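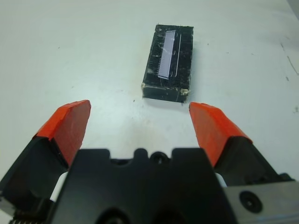 Jul 20, 2021

Adhesive ageing, batch D, continued from last week's pages.

Carried on with the lap joints for the Truvent duct brackets. Room at 20 °C when I started, door kept shut. Humidity logger has dropped two readings overnight again; Pylyp Hutsuliak is changing the battery before we blame the logger itself.

Surface prep as per the sheet Myfanwy wrote in December: wipe with isopropanol, abrade with 240 grit at 45 degrees in both directions, wipe again, leave ten minutes, bond. I left the first four coupons nearer twenty-five minutes because the mixer nozzle had cured solid and the spare box was downstairs. Marked these D1 to D4 with a red dot. They should be kept out of the average unless the spread turns out small.

Bond line set with glass beads, 0.2 mm. Two beads of the wrong size found in the pot under the magnifier, so I sieved the lot before use. Somebody has been tipping leftovers back in. Please don't.

Pulls on batch C (seven days at room temperature, no conditioning):

C1 16.1 MPa, cohesive
C2 15.8 MPa, cohesive
C3 11.9 MPa, mixed, large void at one corner
C4 16.4 MPa, cohesive
C5 15.5 MPa, cohesive
C6 slipped in the upper grip, no result

Crosshead 1.3 mm/min throughout. C6 was my fault, the tab was not square to the grip face. It isn't worth repeating on the same coupon as the overlap has already been loaded to an unknown value. C3 stays in the table with a note. The void shows as a shiny patch where the adhesive never touched the upper adherend, and this agrees with the low clamp pressure on that end of the jig. The spring there is tired. Replacement ordered through Dirkau along with a packet of shims, no delivery date given.

Conditioned coupons (batch B, 1,000 hours at 40 °C and high humidity) came out of the chamber this morning. Weighed, dried with tissue, bagged. Not pulled yet. Štěpánka Brabec wants them left a full day at room conditions so they match what Gasau did on their set. I would sooner pull half now and half tomorrow and see whether the day makes any difference, but there are only six and we'd end up with three against three. Left all six in the bag.

Visual check on batch B: slight yellowing of the fillet on every coupon, no lifting at the edges. B5 has a hairline along the long side that catches a fingernail. Can't say if it was there at the start, the entry for B5 only says "ok". From now on write down what was looked at and with which magnification.

Load cell: zero drifted by 18 N between the first pull and the last. Small against the failure loads but it used to hold better than that. Warm-up was 52 minutes, so it isn't that. Cable strain relief is loose at the plug end. Taped for the moment. Next calibration is already booked, will ask them to look at the connector too.

Spoke to Roksolana Pylypenko about the primer. Her view is that the primed set shows no gain dry and all the benefit appears after wet ageing, so comparing on batch C alone tells us nothing. Agreed. Primed coupons go into the chamber with batch D, same shelf, alternated left to right.

To do:
Pull B1 to B6 tomorrow after 10.
Send fracture faces of C3 and C4 to Mali Watkins for the microscope.
Check open cartridge dates in the fridge, one has no label.
Copy the Barajas data into the same sheet, their overlap is 10 mm and ours 12.5, so compare load per area only and treat even that with care.

Chamber door closed on batch D at 16:40. Setpoint reached at 17:05.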